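Workshop notebook - bench 2
Tuesday, May 20, 2025

Dye day! The madder finally gave me the red I've been chasing since December, and I want it all down before I forget what I did.

Wool is the Grastdale two-ply, wound into 70 gram skeins and scoured last night in plain soap. Alum at 9 percent of dry weight, held just under a simmer for an hour, then left in the pot to cool overnight with the lid on.
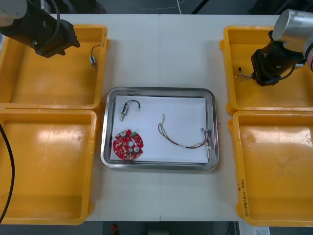
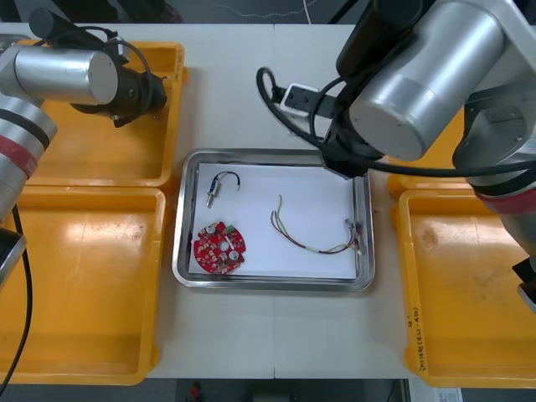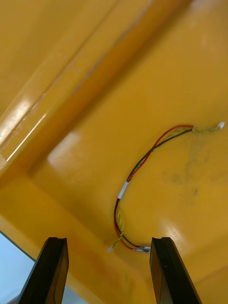 Steel tray with its paper liner (first two), yellow plastic and wire harness (last).

Madder is the ground root from Brototach, second bag. Soaked it in warm water for a couple of hours and poured off the first soak, which came out very brown. I used to keep that water and I think it was dulling everything. The pot went up slowly, so slowly I nearly lost patience, and I held it at 150 F on the clip thermometer. Past 160 last time the whole batch turned to brick.

Skeins 1 to 3 came out after an hour. Lovely coral, very even, maybe a bit light at the ties (tie looser next time, figure eights only). Skeins 4 and 5 stayed in until the bath was cold and they are GORGEOUS - deep, warm, a little orange in daylight and almost cherry under the shop lights. I kept walking over to the line to look at them.

Tried a pinch of chalk in the last bath. Our tap water is soft and the Winus booklet swears by it. The color moved within minutes, clearly toward true red. Want to repeat that with the chalk weighed properly, a pinch is no use to anyone.

Exhaust bath gave a peach on the small Bélanger silk hank. Didn't expect much from it and now I want a whole scarf's worth.

Costs so far: some 113 dollars for root and alum across all the trials, so please don't tip out the cold bath in the blue-lidded pot. There's still color in it.

Next:
- light test, half of each sample card in the south window
- weld over the peach, see if I get a decent apricot
- iron dip on one coral skein only, separate pot, separate spoon
- order more alum
- rinse 4 and 5 again, the last water was still pinkish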